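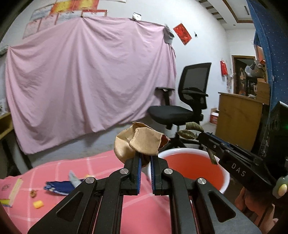 《Zarkcombe》是一部青少年音乐题材电视剧，由Widach影视公司制作，共两季41集，每集片长20分钟。剧集以虚构的海滨小镇Zarkcombe为背景，讲述当地一所中学的学生组建合唱团并参加地区比赛的故事。主题曲及插曲由制作方旗下的Rasa唱片发行。

剧情

第一季开始时，Zarkcombe中学的音乐教室因校舍改建关闭，几名学生改在码头旁的旧售票厅排练。合唱团最初只有低年级学生参加，后来校游泳队的部分队员加入，两批人因排练时间多次发生争执。该季后半段围绕地区预赛展开，合唱团在预赛中落选，随后获得候补资格。

第二季的时间设定在次年秋季。合唱团更换指导教师，曲目由传统合唱转为流行歌曲改编。多名主要角色面临毕业，其中一条支线讲述团内主唱是否接受外地艺术学校的录取。最后一集为毕业演出，全集没有旁白。

制作

该剧的构想来自一部同名舞台短剧。Widach取得改编权后，将原作的独幕结构扩充为连续剧，并增加了家庭和校外生活的内容。试播集完成后，制作方重写了第二集和第三集的剧本，删去一条有关校长选举的情节。

外景大多在一处渔港拍摄，教室和宿舍的场景则搭建于Ezzat摄影棚。演员选拔采用公开报名方式，共收到3,300份报名材料，进入现场试唱的有523人。主要演员均亲自演唱，部分和声由录音室歌手补录。第一季的歌曲在开拍前录制完毕，演员在现场对口型；第二季有若干段落改为同期收音，包括天台二重唱和毕业演出的开场曲。

音乐

剧中歌曲分为原创曲目与翻唱曲目两类。原创曲目多用于角色独唱，翻唱曲目集中在排练和比赛段落。Rasa唱片在每季播出期间各推出一张原声专辑，第二季专辑另收录片尾曲的钢琴版本。

播出

第一季于二月首播，每周播出一集。第二季改为每周连播两集，播出时段由傍晚六点移至晚上七点半。重播版本删去了各集开头的前情提要，片尾曲也缩短为一段。

评价

评论对该剧的歌舞编排和年轻演员的演唱多有肯定，对第二季的节奏意见不一。有评论认为新增角色过多，游泳队支线在第五集之后缺少交代。毕业演出一集得到的评价较高，其中长镜头拍摄的返场段落常被提及。

衍生作品

第二季播毕后，Widach推出一台巡回音乐会，由剧中部分演员参演，曲目以两张原声专辑为主。另有一本歌谱集出版，收录改编后的四部合唱谱，供学校合唱团使用。第三季曾进入剧本阶段，后未投入拍摄。

参见

青少年电视剧
音乐剧集
电视原声带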